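Udton Drawer Cabinet and Open Shelf Unit

The Udton cabinet is a metal drawer unit in light gray. Drawers are horizontal and stacked one above another. Overall depth 600 mm, load per drawer 10 kg.

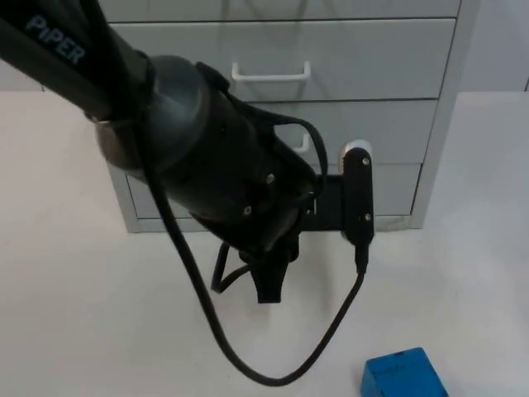

Open shelf unit

Flat white panels, smooth finish, squared edges. The shelf board meets the side panel at a right angle. Panel thickness 18 mm. 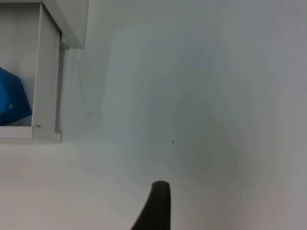 Leave 30 mm behind the unit for wall fixings - these are sold separately. Both items ship from Sorkatska. Trade orders: Narayanan Kurup.

Page revised 2022-02-25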